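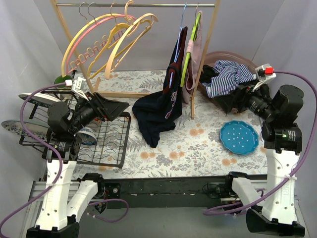

Fig. 3. The Tuvum two-arm station with the clothes rack and dish rack in place.

Section 3: Setting up the household table

By now your station should be bolted together, both arms should have been through their first power-up, and you have very possibly earned a cup of tea. This section takes you through dressing the table for household practice, which for most of our customers is the whole point of buying a Tuvum in the first place. Please read it right through once before you move anything. It takes up to 15 minutes to read and do, a little longer if you are fussy about tablecloths (and some of us in Trullanthorpe certainly are).

You will need the station itself, a cloth, a clothes rack with a straight hanging rod, some plastic hangers, a few garments, a wire dish rack and whatever crockery you can spare. The Fameo household pack includes the rack and the hangers. Everything else can come out of your own cupboards.

3.1 Laying the cloth

1. Park both arms from the control page and wait for the motors to go quiet.
2. Switch off at the wall.
3. Spread the cloth over the tabletop and smooth it outwards from the middle. A patterned cloth is perfectly all right. We use a white one with grey ferns and peachy round blossoms, and we are rather attached to it.
4. Tuck the front edge in so that it stays clear of the mounting rail and the small boards fitted along it.

Caution: Never let cloth lie over the boards on the front rail. They need air, and a loose fold can also catch on a connector and tug it out.

3.2 Placing the clothes rack

5. Stand the rack along the back of the table, with its rod running from side to side.
6. Press down gently on the rod at each end. If the rack rocks, take it off, smooth the cloth again and put it back.
7. Hang your empty hangers towards the left of the rod. They can overlap, and they can sit at all sorts of angles. Mixed colours and shapes are a great help, and if you have an odd one with a fancy lower bar then do put it in with the rest.
8. Hang one or two garments towards the right. A dark, heavy one beside a pale, light one makes a good pair to begin with, as the two fall so differently.

Note: Long garments will reach the tablecloth and bunch up on it. You may leave them like that. If you would like an easier first session, choose children's sizes, which hang clear on most racks.

3.3 The basket corner

9. Put a round basket or tray in the back right corner, within reach of the right arm.
10. Drop a crumpled shirt into it and let part of the shirt spill over the rim towards you. There is no need to arrange it nicely. Stripes are useful at this stage, as you can follow the folds on your screen far more easily than you can on a plain fabric.

3.4 The dish rack

11. Set the wire dish rack on the left side of the table, underneath the reach of the left arm.
12. Lean your plates in the dividers. A plate may tilt out past the edge of the rack so long as it doesn't slide when you nudge it with a finger.
13. Add a bowl or a cup, and lay one more plate flat on the cloth near the right arm. A coloured plate with a scalloped edge is a nice choice here and shows up well against a pale cloth.

Caution: Please don't use your best china, or anything with a chip in it. Start with pieces you wouldn't mind sweeping up.

3.5 Checking the cables

Each gripper has its own purple cable, and most of the telephone calls we take are to do with one or other of them. Do spend a moment on this part, even if you are itching to get going.

14. With the power still off, move each arm slowly by hand to its furthest reach and watch its cable as you go. There should be slack left over at every point.
15. Make sure that neither cable passes under the dish rack, through a hanger or around a foot of the clothes rack.
16. Switch on again, open the control page and choose Household, then Walk Round. Both arms will make a slow tour of the table.

Keep your hands outside the enclosure walls until the page shows Finished. If an arm stops part way, the page will usually give code 426, meaning it has met something it didn't expect. Switch off, move the object a little and run Walk Round again.

Note for owners of the older Arroyo base: stations supplied in 2020 have a shorter right-hand cable. Bring the basket a hand's width nearer the middle of the table and then repeat step 14.

If you get stuck, our support line is open every Thursday afternoon, and Ívar Frandsen will gladly go through the steps with you over the telephone. It helps him a great deal if you are sitting beside the station when you ring.

Once Walk Round has finished without a stop, go on to Section 4, Your first hanger.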